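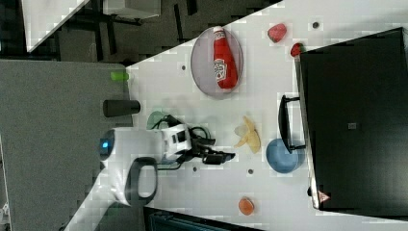
Planning for a second robot cell at Lovmont: speaker notes
Wed 10 February
Reading time: 4 minutes

Thank the Lasside office for the room and for moving the budget item to the start of the meeting. Members should have the cost paper in front of them. Spare copies are by the door.

Begin with the request itself. The department asks for approval to buy one further robot arm, with its gripper, table and fittings, for the kitchen handling work. The work consists of picking up and placing ordinary household items -- a bowl, a plate, a bottle of ketchup -- on a table shared with a small oven. It is slow work, and the present cell is booked for most of each week.

Explain how the estimate was reached. Pramov was asked to price the arm and the gripper separately, so that either could be replaced without reopening the whole order. Ashworth was asked to price the table, the cabling and the safety stop. Both quotations hold until the end of March. If the decision is put off beyond that point, the figures will have to be sought again.

Pause here for questions on the quotations.
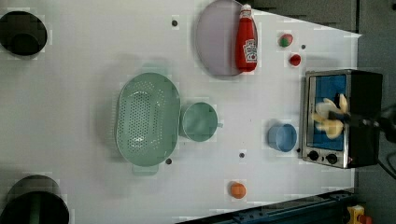

Senad Golob has asked that the cost of small items be shown on a line of its own, as it was left out of last year's plan and had to be found from the repairs budget. The request is a fair one and has been met. The line now stands at 2000 pounds for the year and covers tableware, toy food, spare gripper fingers and cables. The small oven is listed under fittings. Members may think the sum high for such modest things, but the objects wear, and a set has to be replaced with the same kind if one month's results are to be compared with the next.

Turn to running costs. The maintenance contract is offered in two forms. The fuller form includes a visit within 10 working days of a fault being reported; the basic form gives no fixed time. The department recommends the fuller form for the first year only, with a review before renewal.

Storage must also be allowed for. Recordings from the cell are kept on the shared server, and the second cell would need its own space of 3072 gigabytes. The computing service has agreed the figure but has not yet agreed who pays for it. Say this plainly. It should not be presented as settled. 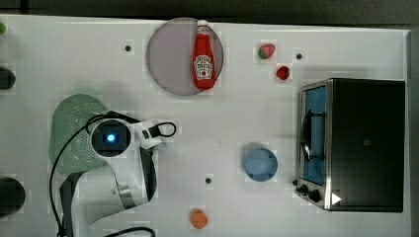
Could the arm be hired for a year instead? The question came in writing before the meeting and deserves a full answer. Hire was looked at. Over one year it comes to around 76 per cent of the purchase price, and the hired arm could not be fitted to our own table without the owner's consent. For a short trial it would be the better choice. The kitchen work is planned to continue for three years, and on that basis the department prefers to buy. If members wish to see the hire terms, they can be sent round with the minutes.

Mention staff time before leaving this part. Someone has to set the table out, watch the arm and put things back where they were. The estimate allows half a post for this, and the half post is the largest single cost after the arm.
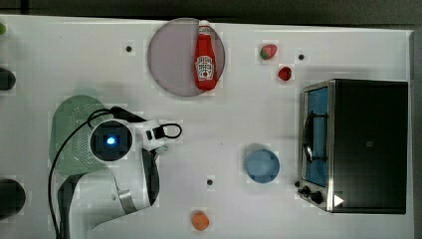 DECISIONS SOUGHT

Members are asked to approve the purchase in principle, and to approve the line for small items in full. The choice of maintenance contract may be left to the head of department.

The storage charge will come back as a separate paper in March. No order will be placed with Pramov before then, although Ashworth may be asked to measure the room.

If time is short, leave out the remarks on delivery and refer members to the last page of the cost paper.

This site uses cookies to remember your settings. Accept | Manage cookies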